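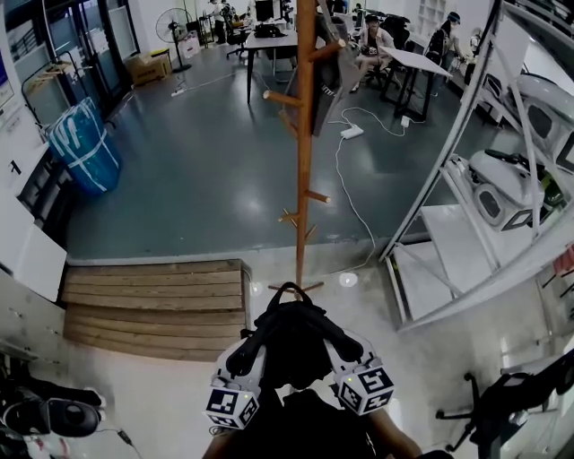 **Coat rack in a big open room – keep it or not?**

**ourania_a**
22 November 2022

Need opinions, quick ones, I've got the keys back till the weekend and want this sorted. Studio at Hovergate. Big white room, high ceiling, glossy grey floor, mezzanine over the back. We've got the wooden coat rack, the tree kind with pegs all the way up, stood out on the floor near the low plank platform. One bag on it. That's it, that's the coat storage.

There's a metal clothes rail by the windows as well, with hangers. So do I need both? Class nights we get 13 people and come winter that's 13 big coats.

Also cables. White power strip out on the floor past the rack and a long white lead wandering across towards the platform. Someone is going to go over on that.

**slamet_c**
Rail, every time. Tree racks are fine for a hallway and three coats. Load one side and over it goes. We had one from Kouris, lasted until the first wet evening in August.

**Bushra S**
Disagree!! Depends on the base. If it's splayed wide it'll take more than you think, just go round it as you hang, dont pile everything on the one side. And bags are a pain on a rail, they slide along and drag the hangers. Bags on the tree, coats on the rail. Done.

**slamet_c**
Until somebody puts a laptop bag on the top peg.

**Bushra S**
So tell them not to?

**vydoan**
The cable bothers me more than the rack tbh. Is it floor sockets or are you running everything off the wall?

**ourania_a**
Wall. Two strips, the one in the middle and a smaller one back near the wall. Middle one has wandered, it used to be tucked in. 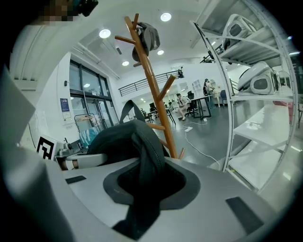
*Ourania Antoniadis*

OK so the tree with the bag up top, windows on the left, rail in front of them. Loads of daylight that side which is why I dont want it full of coats. Tall grid of glass, be a shame to block it. The seat by the rail with the teal and white cloth over it is staying put, before anyone starts.

**oduor_lema**
Then move the rail. Back wall, under the mezzanine, coats out of the light and out of the way. Tree goes beside it for bags and hats. You'd have the whole window side free.

**ourania_a**
Tempting. It's darker under there though – people leave things behind.

**oduor_lema**
They leave things behind anyway. We've got a box with 9 umbrellas in it.

**vydoan**
Rubber cable cover for the long lead, the low kind with a sloped edge. I got 3 metres from Lutari, cut it with a stanley knife. Or reroute round the edge of the platform if the lead's long enough. Don't tape it, tape lifts the finish on a shiny floor and you'll be picking at it for weeks.

**slamet_c**
Tape is fine if you use the proper gaffer and take it up the same day. Agree on the cover otherwise.

And I'm still saying bin the tree.

**Bushra S**
Its a nice tree! Warmest thing in that room, everything else is white or grey. Leave it alone.

**ourania_a**
Right. Rail to the back, tree stays but bags only, nothing heavy up top (happy slamet?). Cover for the lead, ordering tonight. Anyone know if a decent rail that holds 70 kilos is worth it or is that overkill

**oduor_lema**
Overkill for 13 coats. Check the castors lock, that's all I'd care about.

**slamet_c**
Not happy but fine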